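Teaching the arm to do the boring jobs: what I've learned so far

A few people asked for my tips after I mentioned at the Druvari repair morning that I'd been showing a robot arm how to tidy my workshop bench. So I've finally typed them up. I'm no engineer, I fix chairs and sharpen other people's kitchen knives (no, the arm doesn't go near those), but I've been at it since September and I've made most of the mistakes on offer.

There are two ways I show it a job. One is by hand, where you put the arm in its floppy mode, grab it by the wrist and walk it through the motion. The other is by remote, where I sit on my stool with the controller and drive it from there. I use the Florkeo software for both, and it has a practice bench on the computer, which I ignored for weeks. Don't do that! Practise on the screen first. You can drive the fingers into the table as often as you like and it costs you nothing but a bit of pride.

Start with nothing on the bench. I mean it, clear the lot. My first try had a glue pot, a tray of screws and half a dining chair in the way, and I spent the evening dodging things when I should have been learning which way was left. These days every new session begins with a bare tabletop, fingers wide open, and a few minutes of just moving about. Forward, back, down to just above the surface, up again. Once my hands remember the controls I put one object in. A block of softwood is good, or a rolled-up sock. 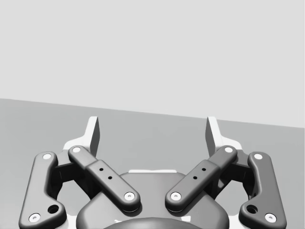
Get your approach sorted before you worry about the grab. When I'm driving by remote I line up the gap between the two fingertips with whatever I'm after, stop, have a look, and only then go down. If you try to line up and lower at the same time you'll clip the thing with one finger and send it across the bench. Looking from behind the gripper is the easiest for left and right, but it's hopeless for judging height, so I flick to the side view for the last bit.

Go slower than feels sensible, but don't stop and start. This one took me ages. The arm copies your dithering. I'd pause to scratch my nose halfway to the parts bin and later on there it was, pausing halfway to the parts bin, very thoughtful. If I fluff a run now I bin the recording and do it over. It's tempting to keep the dodgy ones to get your numbers up, and I can tell you it isn't worth it.

Which brings me to how many. For a simple pick-up-and-put-down I record 30 runs. For something fiddlier, like dropping a dowel into a hole, I'd want a good deal more and a fresh cup of tea. I move the object a little each time - a bit closer, a bit over to the right, turned on an angle. The first batch I ever made had the block in exactly the same spot (I'd marked it with masking tape, I was so proud of that) and of course the arm only knew how to pick up a block from that spot.

By hand or by remote? I go back and forth. By hand feels lovely and natural for sweeping motions, wiping the bench down or following the edge of a board with a sanding pad. Hold it well back from the fingers, and keep your sleeves rolled. The trouble is that your own arm ends up in the recording if you've got a camera going, and the colour of my old green jumper confused things no end. For anything with grabbing I reckon the remote is better.

A few odds and ends:

Wipe the finger pads before you start. Sawdust makes them slippery, and a damp rag does the job.

Keep the stop button on the side of your good hand. Mine lives on a bit of scrap ply screwed to the stool.

Take a break every 20 minutes. My runs get sloppy after that, and my neck doesn't like it either.

Name your recordings properly. I've got a folder full of "test" and "test new" and "test new good" and I couldn't tell you what's in any of them. Now it's the job, then the object, then a number.

Don't change the lights halfway through a batch. I did one half on a Monday morning with the roller door up and the other half at night under the fluoro, and the results were rubbish till I redid the night ones.

Finish each run the same way, with the fingers open and the arm lifted clear. If you leave it hovering over the bin it never quite learns that the job's done.

I'm having a go at sorting sandpaper by grit next, which may be beyond both of us. The sheets curl up and the fingers just push them along. Someone at Brullia suggested clipping each stack to a bit of card so there's something solid to grab, and I'll try that once I've found where I put the clips.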